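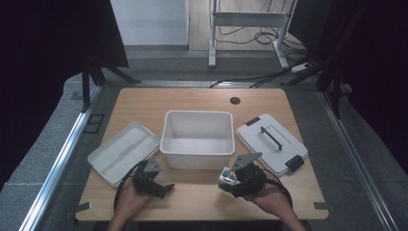
A reader wrote in after my last post to say that I should have started with the freezer. Her view was that cleaning out a kitchen before a move is a matter of eating your way down, and that boxes come a long way second. She had moved house with a full chest freezer once and lost most of it. I think she's right, and I wish I had read her note in August, when I still had time to act on it.

We are moving from the apartment in Randlow to a smaller place in Tasbridge. The new kitchen has one run of cabinets and a narrow fridge with a freezer drawer at the bottom. The old kitchen has a pantry you can stand in. For years the pantry meant I never had to decide anything. If flour was on sale I bought flour. If I couldn't remember whether we had cumin, I bought cumin.

So I went through it shelf by shelf over a couple of weeks, mostly in the evenings after the dishes.

The top shelf was baking supplies. I had three open bags of powdered sugar, all hard as chalk at the corners. I broke them up with a fork, put them through the sieve, and got one usable bag. The cornstarch was fine. The baking powder was old, and I tested it by dropping a spoonful into hot water. It barely fizzed, so out it went. I kept the good vanilla and the cocoa and gave a sealed bag of bread flour to the couple downstairs.

The middle shelf was cans and jars, and this took the longest. I pulled everything forward and sorted by what could become dinner. Beans, tomatoes, coconut milk and tuna stayed. The jars were harder. Most of them were things people had given us: pear butter, pickled beets, a green relish with the label half gone. There was one jar of roasted pepper spread from the Đorđević deli, which closed, and I had been saving it for no good reason. We ate it on toast that Sunday with fried eggs. It was still very good and I should have opened it long before.

The bottom shelf was grains and pasta, and I made a rule that we wouldn't buy any more of either until the move. That gave us a lot of odd meals. Barley soup, then barley salad, then barley with mushrooms when the soup and the salad hadn't finished it. Pasta shapes mixed together work fine if you put the thick ones in the water first. I gave them a few minutes head start and tasted as I went.

Then the freezer. I emptied it onto towels and wrote down what was there on the back of an envelope. There were 17 things on the list, and 8 of them had no label. I used to believe I would remember what was in an unlabeled container. I don't. One turned out to be chicken stock and one was applesauce, and the only way to find out was to thaw them in the fridge overnight and plan dinner in the morning. From now on everything gets a strip of tape with the name and the month.

The spices I handled by smell. I opened each one, and if I had to guess what it was, it went. The Jiria paprika I've bought for years passed easily. The ground ginger smelled like a drawer. I had two tins of mustard powder, one of them older than our marriage, and I combined nothing, just kept the newer tin.

On money, I set myself a limit of $60 a week for groceries until we left. We normally spend closer to $100. The first week I went over by a few dollars, mostly on coffee and butter, and after that it was easy. Milk, eggs, onions, greens, fruit, and whatever one thing was missing to turn the shelf into a meal. I didn't feel deprived. I did get tired of lentils.

A few things I would do differently. I would start with the freezer, as I've now been told. I would stop buying grains two months ahead instead of one. And I would set aside the salt, the oil and one decent knife for the last two days, which I didn't do, and we ate unsalted scrambled eggs off paper plates while I looked for the right box.

The new cabinets are still half empty. I bought one bag of flour last week and put the month on it with tape. The barley is gone, and I haven't replaced it yet.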